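Craft room fee rises, but the new gear looks thin

Hedgate residents who use the shared craft room will pay $14 a session from 1st October, and not all of them are convinced they are getting much for it.

The room's operator, Darnevent, says the higher fee covers new cutting mats, small tables and a set of ceramic bowls for beads, buttons and offcuts. It calls the change a "full refresh". Regulars have asked what was wrong with the old trestles, which sat 60 people at the winter toy-mending day without complaint.

Darnevent puts the cost of the refresh at $250 a table. It has not released an itemised list, and a request for one went unanswered before publication. 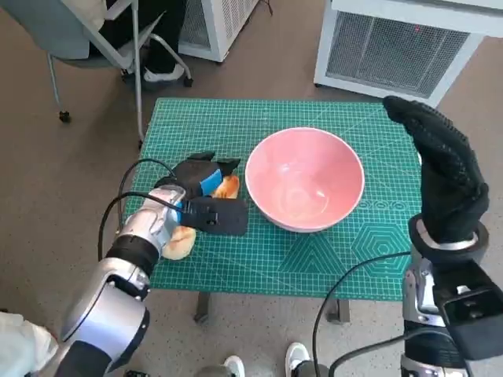 A green cutting mat, a pink bowl and a plush toy on one of the small tables at Hedgate.

Lakshmi Chowdary, who runs the toy-mending group, said the mats were decent and the printed grid was handy for squaring up felt. She was less taken with the tables.

"You get a mat, a bowl and one bear on there and you're looking for somewhere to put your scissors," she said. "I'd have kept the big ones and bought better lamps."

Her group mended 80 soft toys last year and expects fewer this time, as several members have said they will work from home and save the fee.

Darnevent said bookings would "find their level" and that the smaller tables suited people working alone. It did not say how many of its users work alone. The operator will look at the fee again after the first school term, though it has made no promise to lower it.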